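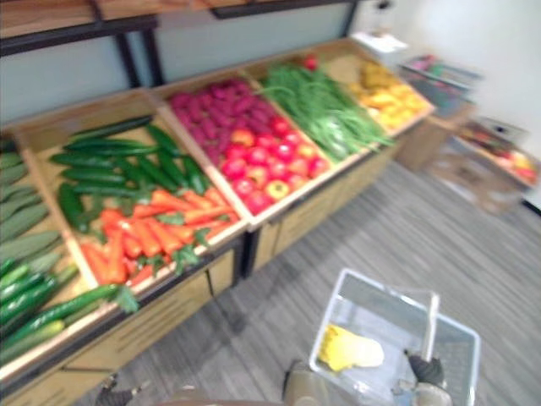

Carrots and tomatoes up front at Fidier

How do you keep the crates looking full?
I double up! Two kinds share a crate, one behind the other, and I top up from the back.

Do I have to buy a whole bunch of carrots?
Nope – take 2 or take 20, I'm happy either way (the green tops make great pesto, by the way).
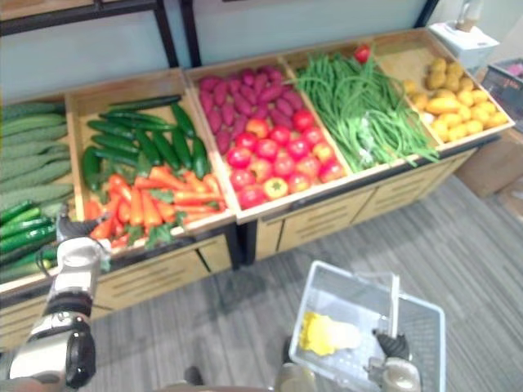

Cucumbers at one end, yellow potatoes at the other

Should I bring my own bag?
Please do, or grab a basket while you shop.

Can I order ahead?
Sure, through Clusteo – just get it in by noon and I'll have it packed by closing.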